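## 4. What a demonstration is worth

The claim we set out to test is a simple one, and it gets repeated a great deal: if a robot arm is cheap enough, and the person driving it is patient enough, a few hundred demonstrations will teach it a tabletop task. We have repeated it ourselves, in a grant proposal we would now word differently. This section reports what we found when we looked at the demonstrations themselves before looking at any policy trained on them.

### 4.1 Two ways of showing

We collected demonstrations in two modes. In the first, which we call hand guiding, the operator holds the arm near its last joint with the motors slack and moves it through the task. The joint readings are logged and later replayed with the motors on. In the second, remote control, the operator moves a small leader arm of matching shape and the follower copies it. Both modes are in wide use, and papers tend to treat the choice between them as a matter of taste or budget. We don't think it is.

Each mode contributed 300 recorded attempts at the same task: pick up a named object from the tabletop and set it down at a marked target, with one or more other objects left standing nearby. Operators at our two sites, Elletti and Hetthorpe, worked from the same one-page instruction sheet. The sheet said what counted as a finished attempt. It did not say how to approach the object, how fast to go, or what to do after a missed grasp, and we came to regret all of those omissions.

An attempt was kept whether or not it succeeded. Many published sets keep only the successes, and the number of discarded attempts is often missing from the paper. We understand why a group would do this. It makes training easier. It also hides the one figure that would tell a reader how hard the task was for the person giving the lesson, and a task that a person finds hard to demonstrate is a poor candidate for a method built on demonstration.

### 4.2 The task as set

The objects are ordinary and were chosen with little thought. That is normal in this kind of work, and it matters more than is usually admitted. A toy hamburger that is wider than it is tall asks for a different approach from a toy fruit that is slightly taller than it is wide, and a roll of packing tape offers two quite different grasps: across the outside, or with one finger down the hole. Operators used both. The instruction sheet was silent on the point, so the set contains both answers to the same question and no label to tell them apart.

Figure 1 gives one arrangement. The red toy fruit stands close in front of the tape roll, while the hamburger is off by itself on the right with clear table around it. We would call the first a crowded pick and the second an open one. In the results that follow we report the two kinds separately, since pooling them was the single easiest way to make our numbers look good.
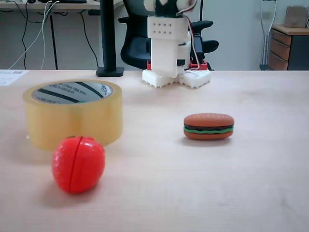 **Figure 1.** Task objects on the table, with the arm at the far edge.

Bahman Zarei objected, on reading a draft, that the split between crowded and open picks is drawn by eye and after the fact, and that with enough such splits any data set can be made to confess to something. He would sooner see the spacing between objects fixed in advance, on a printed grid, and the whole analysis run again. He also thought we were too hard on hand guiding, which in his view had been given to the less practiced operators.

The first objection is fair. We drew the line after seeing the arrangements, and a reader who distrusts it should. We can say only that the line was drawn before any policy had been trained, and that moving the handful of doubtful arrangements from one side to the other did not change the direction of any result below. On the second point we disagree. Operators swapped modes halfway through their sessions, and the order was alternated from one operator to the next. Practice may still leak across the swap, and we have no good way to remove it.

### 4.3 What the logs show

Hand guiding produced smooth paths and bad endings. The operator's hand does most of the work on the way to the object, and it does it well, because people are good at moving things through space. The trouble comes at the grasp. With the motors slack, the operator feels the contact through the arm and corrects for it without noticing. That correction is in the operator's wrist. Some of it reaches the joint log as a change of position, but the force behind it does not. On replay, the arm goes to the logged position and closes on whatever is there, and for the crowded picks what was there was sometimes the neighbor.

We tested this directly. A sample of hand-guided attempts that had ended well was replayed on the same arm, with the objects put back on their marks. If a demonstration is a record of how to do a task, replaying it under the same conditions should do the task. For open picks it mostly did. For crowded picks it failed often enough that we stopped calling the recordings demonstrations in our own notes and started calling them traces.

Remote control had the opposite fault. Replays held up well, as they should, since the follower had already done the task under its own power once. But the paths were poor teachers. Operators paused above the object, drifted, lowered the gripper, raised it, and lowered it again. Some of those pauses were the operator leaning over to check depth. Nothing in the arm's own state says so. A learner that sees only joint angles and a fixed view of the table has no way to tell a pause that serves the task from a pause that serves the operator's neck, and will copy both.

We are aware that trimming pauses is standard practice. We tried it with the trimming tool that ships with Fledeo, our logging software, at its default setting. It removed the long pauses above the object and also removed the short, useful ones just before closing the gripper. Policies trained on trimmed data were quicker and closed early. We could have tuned the setting until this went away. We suspect that is what happens in most labs, and that the tuning is done against the same test arrangements that are later reported.

### 4.4 Who is being measured

The uncomfortable part of our data is how much of it is about the operators. Each operator had a recognizable style within a session or two. One always came in from the left. Another opened the gripper as wide as it would go, every time, which worked on open picks and knocked things over on crowded ones. When we trained a small classifier to guess the operator from the joint log alone, it did so far more reliably than any of our policies did the task. We do not take this as a joke at the policies' expense. It means the strongest regular pattern in the data was the person, and a learner will take up the strongest pattern first.

The usual answer is more data. We had access to a larger pool, the Dağdelen collection, with 2,380 attempts gathered on arms of a similar build. Adding it helped with open picks. For crowded picks it gave a gain small enough to vanish when we changed the random seed. The larger pool had more operators and so more styles, and nothing in its notes explained which grasp had been intended for which object. It seems to us that a missing instruction does not get less missing as the pile grows.

It is possible that we are seeing the limits of our arms. They are light, their joints have play, and their cheap servos hold position less firmly at full reach. A stiffer arm would improve the replays and perhaps the policies too. But the case made for showing robots tasks by hand has been that it works on cheap arms in ordinary rooms, and we think it should be judged there. If the method needs better hardware than its promoters describe, this ought to be stated along with the success rates.

### 4.5 What we would report next time

We began a second round in January with a longer instruction sheet. It names one permitted grasp per object and asks the operator to say aloud, at the end of each attempt, whether the grasp was the intended one. Operators dislike it. Sessions take longer, and early attempts under the new sheet fail more often than those under the old one, which we read as a sign that the old sheet let operators quietly choose whichever grasp was easiest for them.

We are not yet able to say whether policies trained on the new set are better. The comparison in Section 5 uses only the first round. For that comparison we give, for each mode and each kind of pick, the number of attempts made, the number that succeeded under the operator's own hand or control, and the share of those that could be replayed on the arm that recorded them. The last figure costs an afternoon to obtain – it needs no training run and no extra equipment – and we could not find it in most of the work we compared against. Readers should treat our own policy results with the same doubt wherever the replay share is low.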